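Bedding > Covers and Overlays > Terry > Filleo

Filleo Terry Overlay, Pink

5 min read

The Filleo is a looped terry cover for the top of a made bed. It lies over the sheet on the near part of the mattress and is meant to stay there during the day, when the bed is used for sorting, folding or mending clothes. It is made by Dudis and sold through Bergmann in Kurnville. The current run is 3,176 pieces, all in pink.

The overlay replaces the Dudis flat-weave cover, which is discontinued. The main change is the surface. The flat weave was easy to iron and let knitwear slide whenever one sleeve was pulled straight. Loop pile holds a knit in place under its own weight, so a sleeve can be moved without the body following it. The pile also gives under a seam or a button, and a garment lies flatter for it.

Surface

Loops are left uncut on the face. Pile weight is 400 grams per square meter, measured after one wash. A lower weight was tried and dropped because the mattress quilting showed through as ridges. The back is plain and has no rubber dots or coating, so the overlay can go through a dryer on low.

Color was chosen for contrast with dark clothes. On a black sweater, lint and pulled threads are visible against the yarn itself, but a hole is easier to find when something pale comes through it. Damage at the cuff end of a sleeve is the usual case. Lay the sleeve out away from the body at an angle, with terry on both sides of it, and work from the cuff inward.
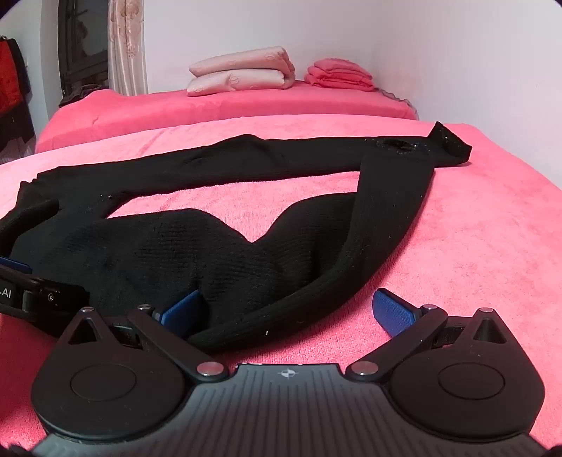
Kálmán Balogh writes that he has used the overlay for darning since the first run and would like a warning about needles: a blunt darning needle passes over the loops without trouble, but a sharp one picks them up, and he has twice sewn a sleeve to the bed. He now slides a piece of stiff card inside the sleeve before starting.

The card is a good method and has been added to the printed leaflet. Any smooth card will do if it is narrower than the sleeve. A darning mushroom also works, though it raises the knit off the terry and gives up some of the grip.

Size and fit

The length is 211 cm, hem to hem. The overlay has no elastic, corner pockets or ties. It is placed with one short end near the foot of the bed and pulled toward the pillows as far as needed. On a long bed it will stop short of the pillows, and the sheet or bedspread at that end stays uncovered. Most customers leave it this way, as the uncovered part is where finished folding is stacked.

Let the sides hang. If they are tucked under the mattress, the loops along the edge are stretched open and the grip is reduced there. The hem is turned twice and stitched with a single row, which keeps it from forming a hard bar under a garment laid across it.

Shrinkage after the first wash is about 5 percent in length and less across. The stated length is taken before washing. Order with this in mind if full coverage matters.

Laying out knitwear

Heavy knits should be laid down body first. Lower the hem onto the terry, then let the shoulders follow, and only then deal with the sleeves. Pulling a sweater into place by its cuffs lengthens the sleeves, and on a gripping surface the effect is worse than on a smooth one. Once the body is down, pat outward from the center with a flat hand.
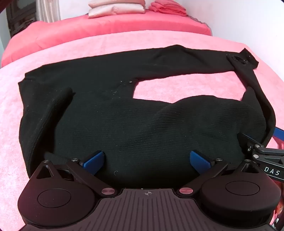
Folding sequence depends on the weight of the yarn and the width of the shoulders. For thin ribbed knits, bring one sleeve across first and leave the second until the first lies without twisting. The ribs are the guide here: if they run straight down the body, the garment is square and the side folds will match. With a sleeve laid across the top of a black sweater and turned down at the far side, the patch of pink between sleeve and body shows how far the sleeve still has to come in. Close that gap before folding the sides. Check the crossed sleeve for lint at the same stage, as specks there are easy to reach and will be folded inside one step later. A clothes brush is better than a tape roller on open knits.

Do not press or steam on the overlay. The loops flatten under an iron and recover only partly in the wash.

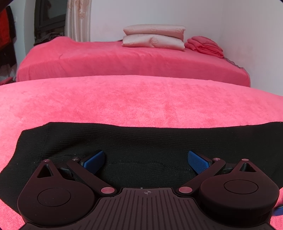 Black knit on the Filleo terry overlay, pink.

Care

Wash before first use, separately, in warm water. New terry sheds, and pale fibers are conspicuous on dark yarn. Two washes are enough to bring shedding down to a level that a brush can handle. Leave out fabric softener, which coats the loops and makes the surface slick.

Shake the overlay outdoors after mending work and run a hand across it for pins. If a loop is pulled, cut it level with the others. Never draw it through to the back. A cut loop does not run.

Store folded, face inward. Rolled storage is acceptable if the roll is loose.

Ordering

Item 211 in the Bergmann counter list. The overlay is sold singly, folded, with the leaflet. Pillowcases and sheets in matching pink are not part of this item, and the dye lots of other Dudis terry goods may differ from it in brightness. Customers who want two overlays for a wide bed should order them together so that both come from one lot.

Returns are taken unwashed only. Overlays with a hem fault are exchanged at any time, washed or unwashed, at the Kurnville counter or by mail.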